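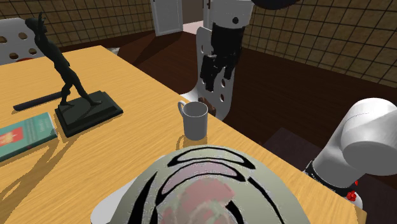 # Same table, new floor: a training result I can't stop thinking about

1/19/24

I've been saying for months that I'd write up the randomization runs, and we finally have a result I'm excited enough about to sit down and do it.

Quick background if you haven't read the Birnero posts. Birnero is our simulated tabletop setup. A robot arm, a table, a pile of odd household things, and one request per episode ("pick up the mug" is the classic). The policy gets camera images and its own joint positions and nothing else. Everything I'm talking about is in simulation, so please don't picture me sweeping up broken ceramics.

The question was simple. If you have a fixed budget of training scenes, what should you vary? We'd always varied everything at once: objects, textures, lighting, room, camera. It works okay, but you never learn which part is doing the job.

So I split it up. Every policy got the same demonstrations and the same network, and I changed only what was randomized:

- **Kudari**: objects and their poses change, room stays fixed
- **Iria**: room changes (walls, floor, doors, furniture), objects stay fixed
- **Mohamedi**: both change, but lighting and camera stay put

Each one was tested on 50 held-out scenes with mugs, rooms and clutter it had never met. The clutter is my favorite part. We pull in statues, books, patterned domes, whatever is in the asset library, and drop it on the wood next to the mug. A dark statue throws a long hard shadow across the grain and older policies of ours would sometimes reach for the shadow!

Results, in successful grasps out of 50:

| Variant | Successes |
|---|---|
| Kudari | 31 |
| Iria | 12 |
| Mohamedi | 34 |

I expected Mohamedi to win. I did not expect Kudari to come that close! Changing the room on top of the objects bought us three more grasps, and with a test set this size I wouldn't bet lunch on that gap. Meanwhile changing only the room did very little for us, even though those are the scenes that look the most different to a person scrolling through them. Tile walls, plain walls, a door in one spot or another... the policy mostly didn't need the help.

My guess (and it is a guess) is that the gripper and the mug take up the part of the view that matters, and the background is easy to tune out once the objects move enough. When the objects never move, the network can get lazy and memorize a reach. I watched a bunch of the Iria failures and a lot of them look exactly like that: a smooth, confident motion to where the mug used to be in training.

Things I haven't sorted out:

1. Only one random seed per variant. I know, I know. More are queued.
2. Mug handles. Failures seem to bunch up when the handle points away from the gripper, but I haven't labeled them properly yet.
3. Lighting. It comes from overhead in all of these runs, so the shadows are pretty crisp. I'd love to see what soft light does.

The extra seeds should be done in February and I'll post the full table then, including whichever of these numbers fall apart. If you've run something similar with a moving camera, please send me a note, I'd really like to compare before I start on that one.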